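7/29/24
Table setting, small square table

Continued with the plate layouts on the small table. Same pale blue cloth with the white flowers as last time. Ironed it first on low, since the fold lines were enough to tilt the small plates. One crease left near the middle, will not come out.

Plates from the Modier box: one large pink, two small white. Weighed the pink one on the Vikell scale before starting, 215 g below what the box label claims. Checked zero with the 200 g weight and got the same reading again. Label is wrong or the plate was swapped at some point. Wrote the measured value on the box in pencil.

Large plate goes toward the far side, small ones nearer and to the left. The left edge is the problem. The table is too small for three plates with any margin, and a small plate drifts over the edge as soon as the middle one is given enough room.
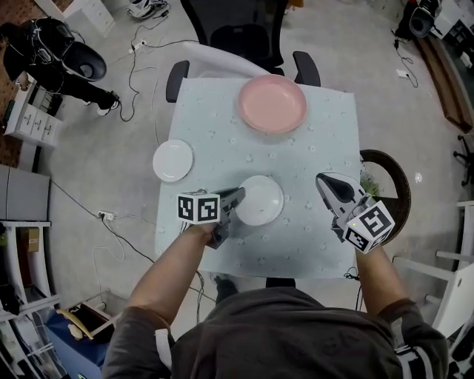 Pink plate at the back, white plate at left partly over the table edge, second white plate near center.

Overhang at left is not acceptable for a final layout. Options:

1. Move the pink plate further right and bring both white ones in.
2. Drop to two plates.
3. Use the longer table from Horulon, 1,670 mm, if it fits between the wall and the woven chair. Have not measured the gap.

Prefer 1 for now. Tried it on paper at 1:6 and all three fit, with little to spare on the right side. Paper cutouts are in the envelope at the back of this book.

Cloth notes. It slides on the tabletop when a plate is pushed sideways. Cork dots under the corners would probably hold it, the thin ones, not the felt. Clips would show. Hem on one side is coming loose, needs a few stitches before the next wash.

Power strips are still on the floor, one of them beside the table. Cables to be run along the wall before the longer table comes in, otherwise its legs will sit on them.

To do in July if there is time: order cork dots, mend hem, measure gap. Hodoroagă catalog has a square cloth one size up in a similar blue, check price.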